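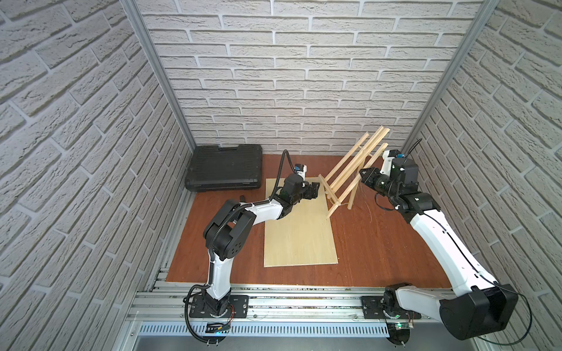
Why does the creek behind Treloar Hall smell in August? My project for the intro water class

So my partner Jarrah Hinds and I picked the creek mostly for selfish reasons - we both walk past it on the way to the dining hall and we both hate it by the end of summer. Our teacher wanted a question we could answer with a pH strip, a thermometer and a lot of patience, and this one fit (okay, we had to borrow an oxygen meter too).

We sampled at 2 spots. One is upstream by the Gondusville road bridge, where the water moves fast over rocks. The other is the slow bend below the parking lot, full of leaves and duckweed. We went early, before 8 a.m., and again after lunch, and ended up with 133 readings in the notebook. I threw out a handful from the afternoon I forgot to rinse the probe. Sorry, Jarrah!

The morning oxygen numbers at the bend were awful, way lower than at the bridge, and they climbed again by afternoon. That makes sense if you think about plants and algae making oxygen in daylight and everything in there using it up all night.

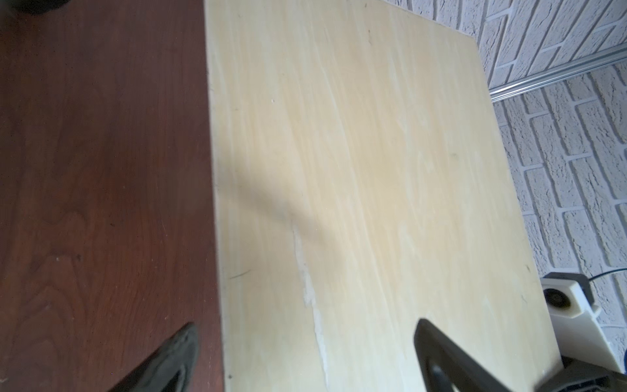 The smell was harder. We wanted a score for it, so we asked people crossing the footbridge to rate the stink from one to five, and 98 of them did. The scores were worst after a dry week, when the bend was hardly moving. We can't say low oxygen caused it, only that the two went together.

If I did this over I'd start in spring, and I'd take a mud sample. I really think the mud is where the story is - Jarrah still blames the storm drain, and we never got a sample from that either.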